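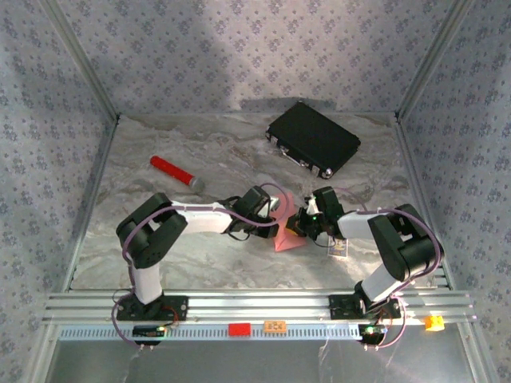 Re: [lista-vecinal] Humedad por condensación en los pisos del patio interior

Buscar en el archivo de la lista Buscar Búsqueda avanzada

Enero de 2024

Hola a todos,

contesto deprisa que tengo que salir, perdonad el desorden. Copio debajo el mensaje anterior porque hay gente nueva en la lista y si no, no se entiende nada.

> Buenas. Somos los del segundo interior. Desde que pusimos
> las ventanas nuevas tenemos manchas negras en la esquina
> del dormitorio, detrás del armario, y en el techo del baño.
> Antes, con las ventanas viejas, no había nada. El de la
> tienda nos dijo que era una filtración de la fachada y que
> había que picar. El pintor dice que con una mano de
> antimoho se arregla. El presupuesto por picar y rehacer son
> 880 euros y antes de gastarlos queríamos preguntar si a
> alguien le ha pasado lo mismo. También hemos visto en la
> ferretería un deshumidificador Vulludex, ¿alguien lo tiene?
> ¿Gasta mucho? Otra duda: ¿se puede empapelar encima
> cuando ya esté limpio?
> Gracias de antemano.

Voy por partes.

1. Filtración o condensación

Por lo que contáis, condensación casi seguro. Esquina fría, detrás de un armario, ventanas recién cambiadas. Las viejas no cerraban bien y por ahí se iba el vapor sin que os enterarais. Ahora cierran de maravilla y el agua de la ducha, de la olla, de la ropa tendida y de dormir dos personas con la puerta cerrada se queda dentro. Y va a parar a la pared más fría. En casa nos pasó clavado, mismo patio, misma orientación, dos pisos más arriba.

Una filtración suele dibujar cerco, amarillento, con borde, y empeora cuando llueve. La condensación sale en puntitos negros, empieza por los rincones y va a peor cuando hace frio aunque no caiga una gota. No es regla fija, ojo, hay casos mezclados.

Prueba barata: un trozo de papel de aluminio pegado a la pared con cinta por los cuatro lados, bien sellado. Lo dejáis un par de días. Si se moja por fuera, es el aire de la habitación. Si se moja por dentro, la cara que toca la pared, entonces sí viene del muro y hay que hablar con el administrador, que la fachada es cosa de la comunidad y no vuestra. No paguéis los 880 antes de hacer esto, por favor.

2. Lo de la pintura antimoho

Encima del moho, no. Tapa un invierno y vuelve a salir. Primero limpiar, luego secar de verdad (varios días, no una tarde), luego pintar. Para limpiar nosotros usamos el limpiador de Satti, el del bote con pulverizador. Huele fuerte, ventana abierta y guantes. Nunca mezclar lejía con amoniaco ni con nada ácido, lo digo siempre y lo vuelvo a decir. El moho seco tampoco se cepilla, que lo repartís por toda la habitación. Se humedece antes y se retira con un trapo que luego va a la basura.

Mascarilla también. Una de las buenas, no la de tela.

Si el yeso está blando y se hunde con el dedo ya es otra historia, ahí toca sanear ese trozo. Pero es un trozo, no picar la pared entera.

3. Ventilar

Aquí es donde casi todos lo hacemos mal. Dejar la ventana en abatible toda la mañana enfría la pared y apenas renueva. Mejor 7 minutos con todo abierto de par en par, corriente de lado a lado, y cerrar. Dos veces al dia, una nada más levantarse. En nuestro patio la corriente cuesta, hay que abrir también la cocina y dejar la puerta del pasillo sujeta con algo para que no pegue el portazo.

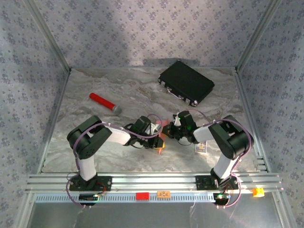 En el baño, después de la ducha, puerta cerrada y ventana abierta. Al revés de lo que hace todo el mundo, que abre la puerta y manda el vapor al pasillo y de ahí al dormitorio, que es la habitación más fría. Si vuestro baño no tiene ventana comprobad el extractor con un trozo de papel higiénico: si no se queda pegado a la rejilla, no tira. A nosotros nos pasaba, estaba lleno de pelusa. Se desmonta con dos tornillos y se limpia en un rato. Cortad la luz antes.

Y el armario. Separadlo de la pared un palmo, aunque quede feo. O si es empotrado quitad cosas del fondo y dejad las puertas abiertas de vez en cuando. Las maletas pegadas al muro son criadero de moho, lo se por experiencia, perdí una bolsa de cuero buenísima.

La ropa tendida dentro: si no hay mas remedio, en una sola habitación, cerrada, con la ventana un poco abierta. No en el pasillo encima del radiador.

4. El deshumidificador

Tenemos el Vulludex desde julio. Funciona, saca agua, hace ruido. En el dormitorio de noche no lo aguantamos, lo ponemos por la tarde y lo apagamos al acostarnos. El depósito se llena antes de lo que uno piensa y hay que vaciarlo a mano, aunque trae una salida para manguera que no he probado. De consumo no os doy cifra que no lo he medido. Se nota en la factura, arruinar no arruina.

Los vecinos del portal de al lado compraron un Skenilano, más pequeño, y están menos contentos. Para un baño vale, para un dormitorio se queda corto. Eso me dicen, yo no lo he visto en marcha.

Antes que el aparato compraría un higrómetro, que es barato y así sabéis qué tenéis. Si estáis por encima de 60 de humedad día tras día, hay que hacer algo. Entre 40 y 60, tranquilos. Colocadlo lejos del radiador y lejos de la ventana, y apuntad la lectura por la mañana y por la noche una semana o dos. A nosotros nos sirvió para darnos cuenta de que el pico era al cocinar, y no al ducharnos como creíamos. Desde entonces campana siempre, tapa en la olla y puerta de la cocina cerrada.

5. Empapelar encima

Yo esperaría un invierno entero. El papel con su cola es comida para el moho, y si la pared sigue fría os sale por debajo y no lo veis hasta que se despega. Si de todas formas queréis papel, en las paredes interiores sin problema, y en la que da al patio pintura transpirable. Nada de vinilo en esa pared, ni plástica lavable.

Aislar por dentro es lo que de verdad cambia las cosas, lo que pasa es que es caro y se pierde sitio. Pedimos precio a Skimadano para la pared del dormitorio, placa con aislante y rematar el enchufe, y nos dijeron 2,000 euros. Lo dejamos para mas adelante. Si varios del patio lo pidiéramos a la vez igual bajan algo, lo dejo caer por si alguien se anima. Y cuidado con aislar por dentro mal hecho, sin sellar las juntas, que el agua condensa detrás de la placa y el remedio es peor.

6. Calefacción

Se me olvidaba. Apagarla del todo cuando os vais a trabajar y ponerla a tope al volver no ayuda, las paredes no llegan a calentarse y el aire sí. Mejor baja y constante. Ya sé que con los precios que hay cada uno hace lo que puede. Pero al menos no dejéis el dormitorio cerrado y sin radiador con el resto de la casa caliente, que cuando abrís la puerta por la noche entra todo el vapor de golpe.

Tambien mirad el hueco de la persiana. En el 33, que es nuestro portal, los cajones no llevan nada dentro y entra un frío tremendo. Con una plancha de aislante fina y cinta se arregla en una mañana, medid antes el rollo con la persiana subida del todo, si no roza. Yo la corté grande y tuve que desmontarlo otra vez.

Resumiendo el orden, para los del segundo: papel de aluminio, higrómetro, limpiar, ventilar como digo, separar el armario. Y en primavera pintar. Si el aluminio sale mojado por dentro escribid a la lista y miramos entre todos qué le decimos al administrador, que por escrito siempre hace más caso que por teléfono. Fotos con fecha, de la mancha y de la fachada a la misma altura si se puede, desde la ventana de enfrente.

Me voy que llego tarde. Si alguien tiene un higrómetro de sobra para prestarles que lo diga por aquí, el nuestro lo necesito hasta fin de mes.

Saludos,
los del cuarto interior

PD: el limpiador de Satti ya no lo tienen en la droguería de la esquina, hay que pedirlo. Tardan un par de días.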